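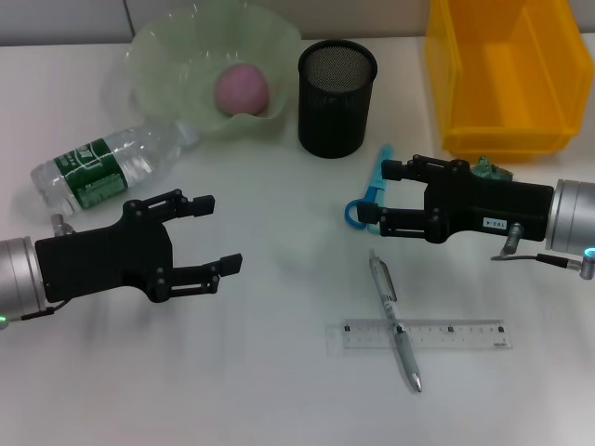
Fadime Kurtuluş asked early on whether the arms know which object they are going for before they start to move. Dennis Catterall, who runs the manipulation bench at Traswood, answered that they do, within limits. A target is chosen from the head camera, and the approach is planned from there.

"The choice is made once, at the start," he said. "What gets revised is the path. If the estimate shifts by more than a couple of millimeters, the planner throws out the last segment and does it over."

The open day in October brought 41 visitors through the Traswood lab. Most of the questions were about grasping, and Catterall kept his answers close to the table: ordinary household items, two arms, parallel fingers. He considers flat objects the hardest part of the work.

"A bottle gives you something to close on," he said. "A ruler lying on a tabletop gives you almost nothing. You have to come down at the edge and accept some contact with the surface. The controller has to treat that contact as normal."

Pens are easier, he said, unless they lie across something else. Then the order of picking matters, and the software, called Eltimis, sorts that out before either arm moves. Scissors are handled as a separate class on account of the open loops, which the depth estimate tends to fill in.

Training for the current version used around 3000 recorded picks. Catterall would like more, but said the mix counts for as much as the total. The first set leaned too heavily on rigid objects, and soft ones were added later.

Asked about the wrist cameras, he was brief. "They are for the last few inches. Up close they are very good. Point one at a blank panel and it has little to work with — no texture, hardly an edge. So we don't let the wrist view decide anything by itself until the target is in it."

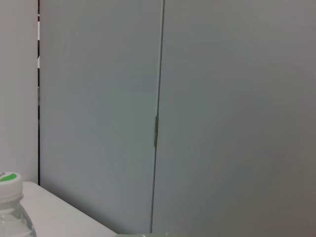 Speed and stopping

The arms run well below their rated speed when visitors are in the lab. Catterall put the stop time at 205 milliseconds from trigger to standstill, measured with the gripper unloaded. A loaded figure is still to come.

"People ask for faster," he said. "I would take more repeatable."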